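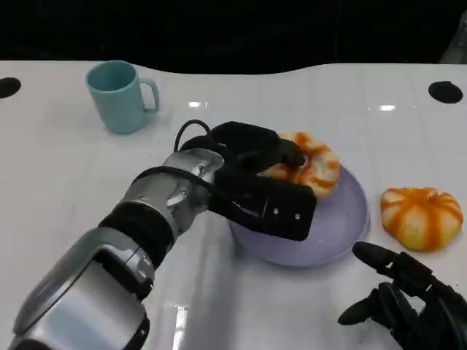 Segundo informe de avance, proyecto Gorneck de desayunos escolares, para la Fundación Endale

Entre enero y marzo se repartieron 1,375 desayunos en las dos escuelas del convenio. La asistencia a primera hora subió en Kamel y se mantuvo igual en la otra.

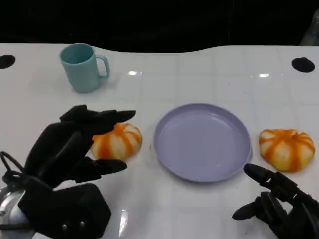
El gasto del trimestre fue de 3,000 euros, con 400 aún sin justificar por falta de una factura del proveedor de leche. La pediremos de nuevo antes del cierre.
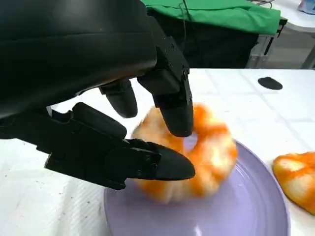

Driss Ramadan

Quedan inscritos 79 alumnos. Con las aulas cerradas, el reparto está suspendido y proponemos pasar el saldo a julio. Trí Lâm enviará el presupuesto revisado.

30/03/2020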